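Lab 6 notes: printer queues and drivers
Bring these to the 2:30 section. Heike Kohlhase is covering for Oanh Chu again.

Recap. Spooler = service that holds jobs until the printer takes them. If it dies, every job just sits there. Restart it first, before you touch any drivers.

Stuck job, in order:
stop the spooler
empty the spool folder (files only, leave the folder)
start the spooler
send ONE test page

Do not click print twelve times. All of them come out later.

Ports. Lab printers use fixed addresses, yours is the one ending in 127. If Windows made its own port with a long odd name, delete it and add a standard TCP/IP one by hand. Most of last weeks trouble was this.
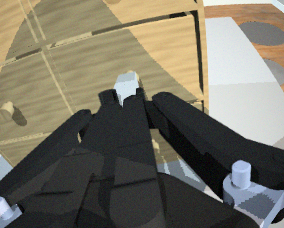
Drivers. Removing the printer does not remove the driver. Open print server properties, Drivers tab, pick "remove driver and package". If it says in use, restart spooler and try again right away. Then install the Stitbridge package from the class share, version 328. Not 519, that one drops duplex and we havent sorted out why.

Write-up: one page, what you changed and in what order. Screenshots ok, keep each under 500 KB. Groups with Kiros Alemayehu hand in on paper, everbody else uploads to the Drimovwood folder.

Next time: sharing and permissions, read ch. 7 up to the part on groups.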